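Sernent cut of Osby: runtime and aspect ratio

framerate_tom
20 June 2021
The distributor's page now lists the theatrical version of Osby at 2 hours 20 minutes. The festival print in May was 30 minutes longer. Does anyone know whether the missing material is the Jendedlow prologue or the harbor trial?

reelchange
The prologue. The trailer uses dialogue from the trial, and the score listing still has both trial cues.

lowgain
Trailer dialogue proves nothing. Trailers are cut from dailies before picture lock. The score listing is better evidence, but albums often include unused cues.

reelchange
Fair on the trailer. The Mfinanga subtitle file does begin after the prologue, though.

framerate_tom
Which reel does that file match? If it was timed to the festival print, the offset would show it.

reelchange
Timed to the new version. First line is at 100 seconds.

lowgain
Then I accept the prologue is shortened. A silent version could still fit before that first line. My notes from the May screening have it running much longer. I'll compare them tonight at my desk. 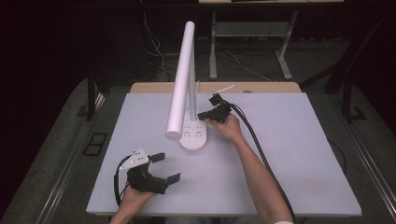
mono_left
The May print also had an overture over black, so subtract that before comparing. It was counted in the festival runtime.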